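The Gerine Letter
5 Mar 2025
From my counter: a second story for your table

Hello again! I promised in February that I'd get around to small tables, and then I spent the whole month reorganizing the pantry instead, so you're getting it now.

If you've been reading for a while you know my kitchen is narrow and that I eat, work, open mail and fold dish towels on the same piece of wood. What finally pushed me over was breakfast. I'd have my coffee, the toaster crumbs, a jar of something from the fridge, the bills, and one elbow in the butter. My sister-in-law told me to buy a bigger table. There's no room for a bigger table! So I went up.

What I mean is a little table that stands on the big table. Four legs, a flat top, no drawers, nothing clever. You can buy things sold as risers or monitor stands, but a lot of them are so low that you can't fit a cup underneath, and then all you've got is a shelf with a dark slot below it where the pens go to live. I wanted real legs and real air under there. I found mine at Esposito, the secondhand place out on the Clidavport road, in the back with the plant stands. It cost me 12 dollars and I talked myself into and out of it twice before I got to the register.

The rule I've ended up with (and I've broken it plenty) is that the top level is for things that stay and the bottom level is for things that move. Jars go up. Salt goes up, and so does the pepper mill, and the vase if there are flowers. Cups, plates and anything you're actively eating stay down at table height, in front, where your hands already are. I tried it the other way the first week, with my coffee on the upper level, and I felt like I was reaching for something at a bar. Also I sloshed it.

A few notes if you want to try one.

Measure your tallest mug before you shop, then add a couple of fingers. I brought my mug with me to Esposito in my purse, and I'd do it again.

Look at the feet. Straight legs take up less of the table, but legs that lean out a bit feel steadier when somebody bumps into things. If they're metal or they have rough ends, stick felt on them. I used the Dallo felt dots, the small ones, and they've stayed put so far except for one that came off on a wet day and turned up on my sock.

Push it back. If the little table sits right in the middle of the big one you lose your plate space on both sides, and you'll be annoyed by lunchtime. Mine lives toward the back with a good strip of table left clear in front.

Don't overload it. I had 5 jars up there at one point, plus the radio, and every time I wanted the jam I had to play chess. Now it's three, tops. The sauce, the honey, the jam. The radio went to the windowsill and gets better reception there anyway.

And go dark if you can, at least if your table is a pale wood like mine. I know white is the safe pick, but a dark top on a light table is easy on the eye and I like how a jar looks on it, especially anything red or orange. Tomato sauce, pepper relish, apricot – they all glow a bit. A matte finish shows flour, I'll admit that. I keep a damp cloth close by.

One reader wrote to ask whether all this isn't just more furniture to dust. Well, yes. It's one more thing to dust. But I wipe the table every night as it is, and lifting one small table off is quicker than picking up every jar on its own. I carry the whole thing to the counter with both hands, jars and all, if I'm feeling brave. (Take the jars off first. I'm telling you that as somebody who mopped up half a pint of relish last month.)

The other use I didn't see coming is company. When we've got people over, the upper level gets the sauces and the bread, folks park their paper cups down below, and the cups don't get mixed up with the food. We pull in a folding chair or two from the closet and there's still somewhere for everyone to set a drink.

If you've built one of these yourself, send me your measurements and I'll put a few in the next letter. I'm especially curious about anyone who's managed it on a round table, where I can't work out what to do with the back legs. 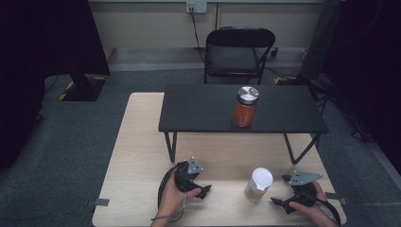 Next time I'm going back to the pantry, where I've still got one shelf to finish and 50 lids that don't belong to anything. Bring me your lid ideas, please!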